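Flandberg Grip Comparison: README and data card

Version 4 of the card, 2020-05-24. Replaces all earlier versions.

Contents

1. Scope
2. What was compared
3. Recording procedure
4. File layout
5. Labels
6. Known problems
7. Garment subset
8. Using the data
9. Licence and changes

1. Scope

Flandberg is a set of short recordings made with hand-held grippers, put together to compare finger pads and finger geometry on household objects. It holds 2,000 episodes. Each episode is one attempt at one task by one operator, with video from the camera on the tool and a log of the finger opening.

The set was built to answer a narrow question: does a change of pad or finger angle alter how an operator approaches, closes on and releases a soft object? It was not built as a benchmark for trained policies. It can be used for that, but read section 6 first.

2. What was compared

Two pad types are covered, listed in the metadata as Endgate and Pellik. Endgate is a textured pad bonded to the inner face of the finger. Pellik is a smooth pad of the same outline, slightly softer, held on by a backing plate. Pads were changed between sessions, never within one.

Finger angle is stored as a separate field. The wide setting leaves more clearance over flat cloth but makes the tips harder to see when the tool is low. The narrow setting gives a better view of the tips and a poorer view of the object between them.

The controller software is Goh in every session. It reads the opening, stamps it against the video clock and writes both to disk. Goh does not drive the fingers. The operator's hand does that through the handle, so closing speed varies a great deal between people and should be treated as a property of the operator.

3. Recording procedure

Operators start each episode with the fingers open and above the object. They hold still until the start tone, carry out the task, open the fingers fully and hold still again until the stop tone. The still periods are left in the files because they are needed to check clock drift.

Objects are placed by hand before the start tone. Placement is varied, but not randomised in any strict sense. Lighting is whatever the room has. Rooms were not cleared beforehand, and background items move between sessions.

An episode is repeated if the tool is put down, if the tone is missed or if the log stops. It is not repeated if the grasp fails. Failed grasps are kept and labelled.

4. File layout

Each session has its own folder, named by session number. Inside it:

video/ — one file per episode
opening/ — one CSV per episode, columns time, opening, valid
session.json — pad type, finger angle, operator code, room code
labels.csv — one row per episode

Times are in seconds from the start of the video. Opening is given as a fraction of full travel, where 0 is closed and 1 is open. Rows with valid set to 0 should be dropped and not interpolated, as the gaps are not evenly spread.

5. Labels

outcome takes one of the values held, slipped, missed or abandoned. Held means the object was still between the pads when the operator began the release. Slipped means contact was made and then lost. Missed means the fingers closed without taking hold of anything.

regrasp is a yes/no field. It is set to yes if the fingers opened and closed again before the release, however small the movement.

Labels were made from the video alone, by someone other than the operator. Where the tips could not be seen, the labeller was allowed to look at the opening log as well, and the field log_used records this.

6. Known problems

The corners of the video are dark. This comes from the lens and housing and has not been cropped. Masks were tried, but a fixed mask does not fit every session.

The camera mount can turn slightly in its clamp during a long session. Do not assume that the finger tips stay at the same pixel position from the first episode to the last.

Pellik pads pick up fibres faster than Endgate pads. Both were wiped between sessions, but the state of the pad late in a session was not recorded. Any effect of pad type on slip is mixed up with this.

Operators knew which pad was fitted. There was no practical way round it. 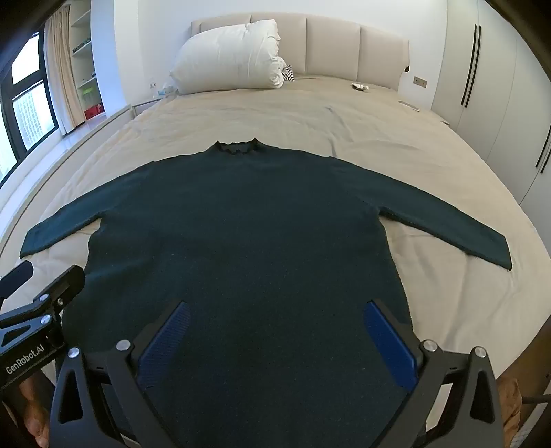

7. Garment subset

Knitted tops are laid flat on a bed with the sleeves out to the sides, and the tasks are lifting the hem, folding in a sleeve and folding the body in half. The duvet underneath gives way when the tool is pressed down, so the operator can close on garment and bedding together. This is labelled held, with under_layer set to yes. Filter on that field before comparing pads.

Dark knits are harder to label than light ones. The stitches are visible but the fold lines are not, and log_used is yes more often here than elsewhere in the set.

8. Using the data

Split by operator or by room, never by episode. Neighbouring episodes share the same object, light and background, and a random split will give scores that are too good.

For pad comparisons, match on operator and finger angle first. The script compare_pads.py does this and prints the sessions it had to leave out.

9. Licence and changes

Free for research use with attribution to the Flandberg project. Operator codes must not be matched to people.

Changes in version 4: under_layer added; CSV times moved from milliseconds to seconds; two sessions withdrawn for clock drift. The withdrawn sessions will be recorded again in July and added under new session numbers.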